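Date: Dec 18, 2006
Subject: Re: Sorting rule for the break table

Begoña Pacheco wrote:
> I still don't see why the table needs a written procedure. People
> know what a bin is. Can we agree on one sentence and post it on
> the wall? Also, does the basin at the end of the table count as
> waste or as dishes?

One sentence was tried in September and did not hold. The hauler, Beyene, rejects a mixed bag if it finds food residue in the can stream, and the Cludport office was charged for 26 rejected bags over the fall.

The basin is neither. It stays on the table and nothing gets thrown in it.

Proposed order of work when the table is cluttered:

1. Food first. Anything still edible in a clamshell gets its lid closed and goes to the refrigerator. Do not stack on top of it.
2. Cans. Drain, then can bin. Crushed is fine.
3. Wrappers and foil bags. General waste. Beyene does not take film or foil at any grade.
4. Cups and bowls. Lids off, contents out, then nest them by size. Tipped cups get checked for liquid before anyone moves the mat.

The starting condition I have in mind is the ordinary one: red fruit in the clear clamshell at the left of the mat, a crushed red can behind it, paper cups on their sides, a paper bowl toward the back.

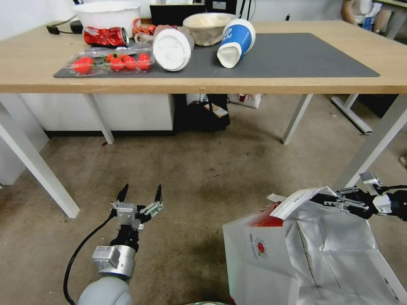 Begoña Pacheco objects that step 4 should come before step 2. Her argument is that a cup with an inch of coffee in it is the only thing on the table that can ruin the carpet, and the carpet already has stains. She would also drop the nesting, as Nuver cups stick together when damp and then go into the bin as one lump.

I accept the reordering. Cups move to second place and cans to third. On nesting I disagree: unnested cups fill a 36 liter liner well before the day is over, and Runard bills by the liner. If they stick, leave them stuck.

Two points remain open.

First, bowls with something left in them. The current text says "contents out" without saying where. I propose the food waste pail, scraped, no rinsing.

Second, the foil bags. They are light and end up on the floor. I would take them off the table one at a time and put them directly in general waste, with no intermediate pile.

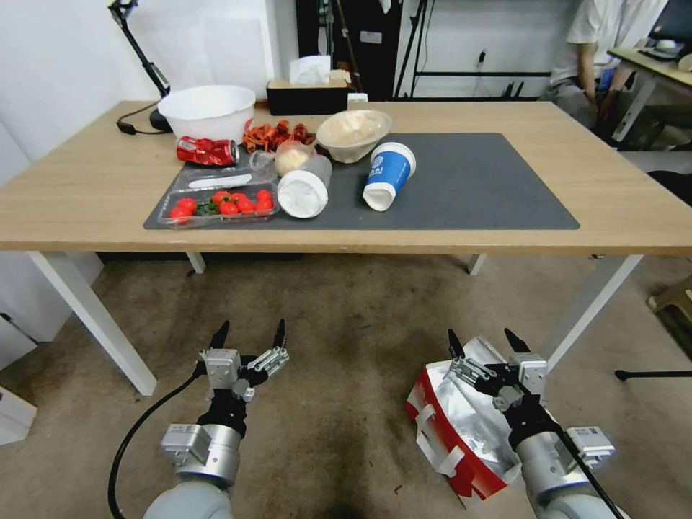 Fig. 2. Foil bag off the table; cups, can and white bowl still on the mat.

Revised text goes to the list once the pail question is settled. Objections to the list, please, not to me directly.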